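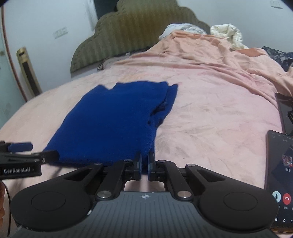
The List at Ullville

10/08/2022

The notice had been up on the Harbour Board's door since Monday, and by the time I walked down to read it the rain had got behind the glass and made the bottom paragraph run. I could still read the top of it. The Ullville Harbour Board invited applications for the post of Junior Clerk (Tides and Moorings), sixty words or fewer on why you wanted it, written test to follow in October, bring your own pencil. There was a line about the wages as well, but that was in the part that had run, and I remember thinking it would be rude to go in and ask.

My aunt was of the opinion that a Board job was a job for life. She had held this opinion for as long as I had known her, and she held it while peeling potatoes, while waiting for the bus to Trerby and while listening to the wireless, so that I grew up thinking of the Board as a kind of weather that some lucky families lived under. She had sat the test herself at nineteen and come home with a nosebleed and no post, and she never spoke of that part unless there was sherry.

So I filled in the form. It took me three evenings, most of which went on the box marked Other Interests. I put swimming, then crossed it out in case they thought I was likely to fall in, and then it looked so bad with the crossing out that I had to go back for another form. The woman at the counter gave me two, very kindly, and said everybody crossed out something.

The letter came when I had stopped looking for it. I was candidate 312. I was to present myself at the old sail loft at nine o'clock, and I was not to bring food with a smell.

I hadn't known there were so many people in Ullville who wanted to look after moorings. They were all the way down the loft stairs and out along the wall, girls I had been at school with and men with grey in their beards, and one very old gentleman in a tie who told me he sat it every time, he liked the quiet. I had my aunt's good coat on, and in the pocket I found a peppermint that must have been there since her own test, or near enough. I ate it. It tasted of coat.

The first paper was sums, and I did them. The second was tide tables, and I did most of them. The third had only one question on it, and it said: A boat called the Bakilana has been tied up at the north steps for eleven years and the owner does not answer letters. What would you do?

I knew the Bakilana. Everyone did. She was green where she wasn't brown, and the gulls had her front end and the cats had the back. I sat there a good long while listening to all the other pencils going, and then I wrote that I would go down and knock. I wrote that if no one came I should leave a note with my name on it, as a letter from a Board is a hard thing to answer when you have left it a long time, and I would go again the week after, and take a cake if the budget allowed. I filled the page and asked for another sheet. It may be that I described the cake.

The list went up on the same door, behind the same damp glass. My aunt came with me and stood a little way off pretending to look at the ferry times, though she hadn't been on the ferry in years. There were six posts and I was not in the six. I was seventh, under a ruled line, next to the word Reserve, and I stood with my finger on the glass and felt, I have to say, quite well about it.

"Seventh," I told her.

"Out of all those stairs," she said, and she took my arm, and we went and had tea and a toasted bun each at the place on the corner, where she told the girl who brought it, and then the people by the window.

It was nearly dark when we started home along the north side. She wanted to see this boat, she said, if it was going to be in an examination. There was a lamp lit in the cabin and the smell of somebody frying onions. We stopped at the top of the steps, my aunt holding what was left of her bun in a paper napkin.

"Well, go on," she said, and put it in my hand, and I went down and knocked.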